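# Notes for Unit 4: Measuring a Room for Paint

These notes go together with the Kushwaha workbook. Please bring a pencil and a tape measure. 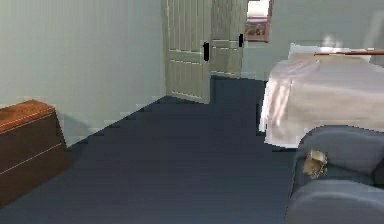
## Wall area

First we measure the length of each wall, then we add the lengths. The sum is multiplied by the height of the room. Measure the height from the top of the baseboard, as the baseboard gets a different paint.

Doors and windows are subtracted only if you want an exact result. For a small bedroom many painters leave the door in, and so they have a little paint left for repairs.

## Reading the can

The Grusora can in our storeroom gives coverage for one coat. If one can covers 200 square feet and your walls are 200 square feet, you need two cans for two coats. Dark walls may need a primer before.

## Homework

Measure one room at home and draw its plan. Write all lengths in feet, and round up to the next half foot.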